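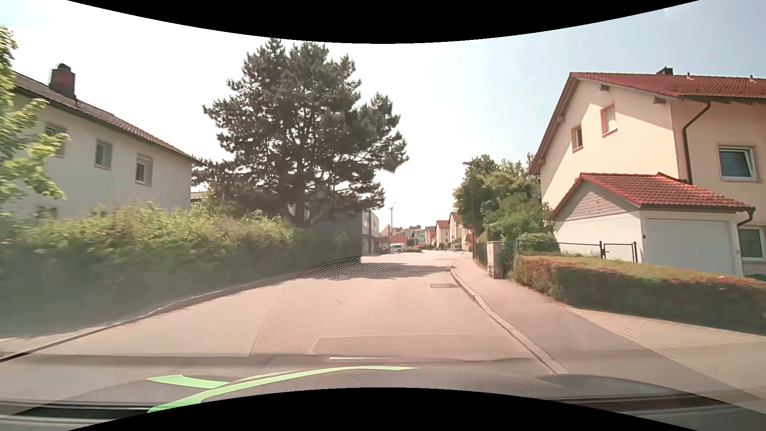 One resident of Grormont told the survey that the hedges had been allowed to close in on the road year after year, and that walking to the shops now meant keeping to one side the whole way. Similar remarks came up in 19 of the written responses, and they set the terms for the analysis in this section.

Home Journals Current Issue Archive For Authors Contact

4.2 Roadside hedges and use of the sidewalk

Figure 3. Residential street with an overgrown hedge along one side and a paved sidewalk along the other.

The survey was sent to 494 households in Grormont and Timmermans. Completed forms came back from 342 of them. Respondents were asked how often they walked on their own street, which side they used, and whether plants growing from private lots affected that choice. The form left room for written remarks, which were coded separately by two readers.

Streets were placed in one of four groups according to the height of the hedge and the presence of a sidewalk. Height was measured from the road surface at the midpoint of each lot. Where a hedge had been trimmed in July, during the measuring period, the earlier reading was kept.

Older residents were more likely than younger ones to say that they avoided the hedge side. The difference was clear on streets with a single sidewalk and weak on streets with two. Parents with strollers gave answers close to those of the older group. Dog owners did not follow the pattern, and several wrote that they preferred the hedge side in summer for the shade.

Opinions on who should do the trimming were divided. In Grormont, most respondents held that the owner of the lot was responsible. In Timmermans, where the town cut the hedges until the Curell maintenance contract ended, a larger share expected the town to resume the work. The wording of the local rules may explain part of this gap. The Grormont rule names a maximum height and a distance from the road, while the Timmermans rule says only that plants must not be a nuisance.

Few respondents wanted hedges removed. Privacy, noise and nesting birds were the reasons most often given for keeping them. These answers agree with the interviews reported in Section 3, and they suggest that a trimming schedule would meet less resistance than a limit on planting. The cost of such a schedule is taken up in Section 5, using the Gindeo price list for green waste collection.

Shares 19 Comments 3

hedgerow_reader
Was the width of the sidewalk recorded? Ours is so narrow that the hedge across the road hardly matters.

Timmermans resident
The contract ended two years before the survey. I think the paper should say so.

p.walks
Good to see birds mentioned. Please do not trim while they are nesting.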